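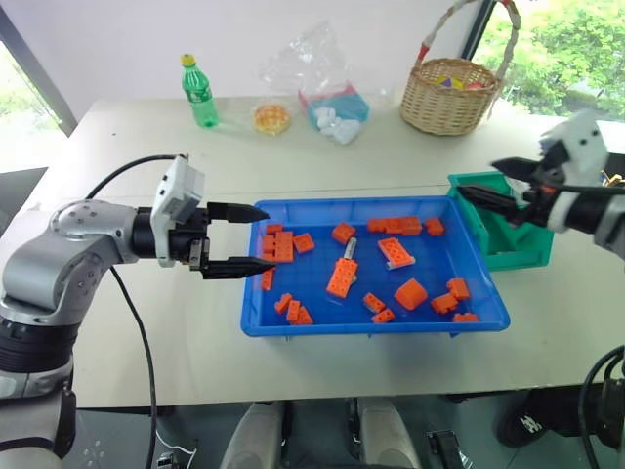

Fig. 1. Two arms, blue tray and green bin.

April 3, 2019
By Kieran Penrose

4. Setting up the monthly deposit rate return

Section 4 covers the first-time set-up of the deposit rate return in Beklow. The return collects the agreed interest rates on household and business term deposits and produces one file per reporting month. Complete Section 3 (User rights) first. Without the Preparer right, the Returns menu is grayed out.

4.1 Create the return

1. Open Returns > New and select Deposit rates, monthly.
2. Enter the reporting entity code. The code must match the one in the Halvorsen ledger, including leading zeros.
3. Set the first reporting month. Months before this one are locked once the return is saved.
4. Under Currency, choose the booking currency. Deposits in other currencies go into a separate return.
5. Press Save. The status changes from Draft to Open.

Note: The entity code cannot be edited after step 5. If it is wrong, delete the return and start again.

4.2 Map the ledger accounts

1. Go to the Mapping tab and press Load accounts. Loading can take several minutes with a large chart of accounts.
2. Assign each term deposit account to a maturity band. The standard template has 18 bands.
3. Assign each account to a sector, household or business. Sole traders belong under household.
4. Set overnight accounts to Excluded. They are reported on the balances form.
5. Press Check mapping. Unassigned accounts are listed in red.

Caution: Reloading the accounts clears any mapping that has not been saved. Save before you press Load accounts a second time.

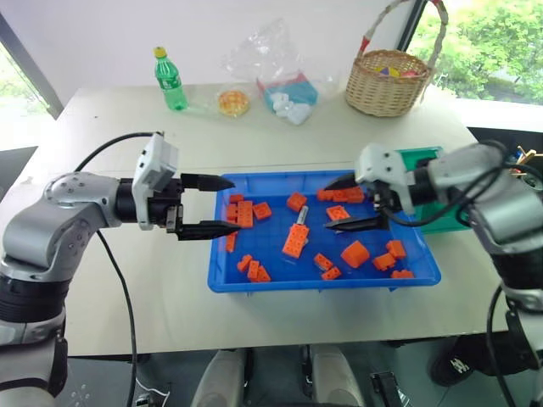 Fig. 2. Orange building blocks in the blue tray.

4.3 Set the rate rules

1. Open Rules > Averages and select Weighted by new volume. Simple averages are accepted for internal reports only.
2. Set Decimals to 2. Beklow rounds the final average, never the single contract rates.
3. Leave Renewals on Include if the customer agreed to new terms. Automatic rollovers at unchanged terms are left out.
4. In the History field, enter 84 to keep that number of months for comparison. Older months move to the archive -- they stay readable but drop out of the charts.

Note: Negative rates are allowed. Enter them with a minus sign; brackets are read as text and the line is rejected.

4.4 Run a test file

1. Select a closed month and press Build test file.
2. Compare the total new volume with the ledger report for the same month.
3. Open the message list. Errors block the file, warnings do not.
4. For every warning you accept, type a short reason in the Comment column.
5. Send the file to the Fiva test inbox and wait for the receipt number.

Caution: Do not use December for the first test. Year-end postings are often still open, and the totals will differ from the ledger.

If the receipt does not arrive, check the transfer log before sending again. A duplicate file must be withdrawn by hand. Questions on account mapping go to Orsolya Nyitrai at the Drakwood office. Live submission is described in Section 5.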